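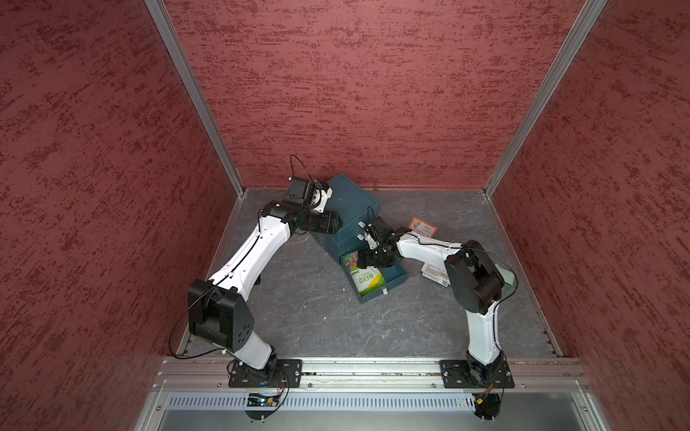

Baver to Antal nonstop - who's booking?

Regional Routes board > New service and schedule changes

tailwind_tess
August 2018
Okay, I have been refreshing the schedule page all week and there it is! Flulwood Air has loaded Baver to Antal as a nonstop starting in November. Three flights a week to begin with, on the turboprop. Outbound leaves mid-morning and the return gets you back into Baver in time for dinner.

I grew up near Antal and for my whole life the trip has meant going through Ultent, sitting there half a day, and then getting on a second plane that points almost back the way you came. My mother is going to lose her mind when I tell her. Lowest fare I'm seeing is 268 round trip with a carry-on.

Who else is in? And does anybody know if they're keeping the Ultent connection too?

propwash
Saw it last night and let out an embarrassing noise in my kitchen. The connection stays through the end of the winter schedule as far as I can tell, but the late one out of Ultent is gone. If you were used to leaving work and getting to Antal by midnight, you can't do that anymore.

Still, a nonstop! On a turboprop! Low enough to see the river the whole way if the weather behaves.

gate_lice_anonymous
I want to be happy about this. I fly to Antal for work and the days don't help me. They've picked days that suit people going for a long weekend, and if I have a meeting in the middle of the week I'm back to going through Ultent, except now with fewer choices at Ultent. So for me the service got worse.

tailwind_tess
Oh, that's a fair point and I hadn't looked at it from that side. Is the morning connection still there for you? I thought I saw it when I was poking around.

gate_lice_anonymous
It's there. It leaves at an hour I would describe as rude.

rowtwelve
Long time reader, hardly ever post. I booked two seats about ten minutes after I read this thread, so thank you Tess! My husband has never been to Antal and I've been talking up the waterfront for years.

Seat question. The map shows 19 rows but the first one is blocked on every date I tried. Is that a bulkhead thing, or do they hold it for elites? I'd like to be as far forward as I can because I don't love the bumps.

propwash
Row 1 is usually blocked until check-in on that airplane. Ask at the counter, they're nice about it. For the bumps, though, don't go all the way forward. You want to be near the wing. The props are right about there too, so it's louder, but the ride is smoother. I always go a row or two behind the wing, left side going out, and you get the hills on the way up and then the bay when they turn in.

Also get off your chair and go look at the thing before you board if they walk you out across the ramp. You don't get to do that on a jet very often.

mixedload
Left side depends on which runway they're using at Antal. I've had it both ways. If they come in from the north you want the right side for the bay. Over the last couple of winters I'd say I got the north arrival more often than the other one, so I'd pick right.

propwash
I've had the south arrival nearly every time! Maybe we fly in different weather.

mixedload
Could be time of day. The old evening flight from Ultent nearly always came in from the north. We'll see what a midday arrival does.

hubandspoke
Sorry to be the wet blanket, but has anybody thought about who is going to fill this thing? There was a Baver to Antal flight before, years back, with a different airline, and it lasted one season. The first month was packed with people like us. After that you could have your own row, and then it was gone, and people who had booked for spring got rerouted through Ultent with a credit. I'd wait until they load next summer before I planned anything around it.

tailwind_tess
I remember that one! I flew it twice. But wasn't that a bigger plane? And daily? I feel like they came in with way too many seats and got scared. Three a week on a turboprop is a much smaller bet.

hubandspoke
It was bigger, yes. And it did leave Baver at some awful hour, I'll give you that. I'm not saying it can't work. I just don't want people buying nonrefundable hotels off a press release.

flatspin_pete
I'm with hubandspoke on the hotels and with Tess on everything else. The fare matters more than the frequency in my opinion. At 268 I'll go twice this winter. Push it up to where the connection used to be and I'll drive.

gate_lice_anonymous
You would drive to Antal? In winter? Over the pass?

flatspin_pete
I have done it and I have a very good thermos.

rowtwelve
Got another question if nobody minds. The confirmation says the carry-on limit is smaller on this flight than what I'm used to. My roller bag fits on the big jets fine. Do they make you check it?

mixedload
They'll tag it at the plane and hand it back to you at the bottom of the stairs. No charge, and it never goes to the carousel. Take out your medicine, chargers and anything that can break. Don't let anyone at the ticket counter check it through for you, because then you do wait at the carousel, and Antal's carousel is slow.

propwash
Seconding all of that. A soft bag goes in the overhead with no trouble. I got a squishy duffel just for these flights and I love it way more than a person should love a duffel.

nightstop_nina
Coming in with some news on the points side, which I know only half of you care about. There's a launch bonus! You need to register before you fly, it isn't automatic. It's 200 bonus points each way, which won't buy you much by itself, but it stacks with the normal earning and it counts toward status. I nearly missed it. It's on the offers page, down under the car rental stuff.

tailwind_tess
Nina you are the best. Registered. I would never have scrolled down that far.

gate_lice_anonymous
Does it count if you're already booked?

nightstop_nina
Yes, the terms say flown after registration, and they don't care when you bought the ticket. I took a screenshot of the terms page and I'd suggest the rest of you do the same. The last time they had a bonus like this mine didn't post and it took me a while and several emails to get it fixed.

hubandspoke
Okay, since I was grumpy earlier, here's something useful. If you're connecting onward from Antal, the island ferry changes to its winter timetable before this flight starts. The afternoon boat leaves pretty soon after the flight gets in, so I would not count on making it with a checked bag. With a carry-on and a cab already waiting, maybe. The next boat is in the evening and the terminal cafe closes early.

rowtwelve
We're staying in town so no boat for us, but that's great to know for another time. Is the bus from the airport still running?

tailwind_tess
It is! The stop moved though, it's across from the rental lot now. Have coins or a card, the driver won't make change. Get off at the market and you can walk to pretty much all the waterfront hotels. And go to the bakery on the corner by the bus stop, get the cardamom one, get two.

flatspin_pete
The cheese one is better.

tailwind_tess
Pete, we were getting along so well.

mixedload
Anyone on the very first flight out? I've got a window on it and I'm wondering if they'll do anything at the gate. The last first flight I was on had sheet cake and a speech from the airport manager, and then we left late on account of the speech.

propwash
I'm on it!! Come say hi, I'll be the one with the duffel. I hope there's cake. I hope there's a water salute too, but I don't know if Baver has more than one truck free at that time of the morning.

nightstop_nina
On the return that same day, so I'll be the one waving at you from the terminal in Antal. Somebody please write down the block times, I like to keep track.

gate_lice_anonymous
Fine. I moved a meeting. I'm on the second one out. If it's full I expect an apology from hubandspoke, and if it's empty I'm stretching out over two seats.

hubandspoke
If it's full I'll buy you the bakery item of your choice.

tailwind_tess
Cardamom. I'll start a separate thread for trip reports once the first one has gone out, so please put seats and arrival direction in there and we can settle the left or right question. I told my mother, by the way. She has already asked what I want for dinner.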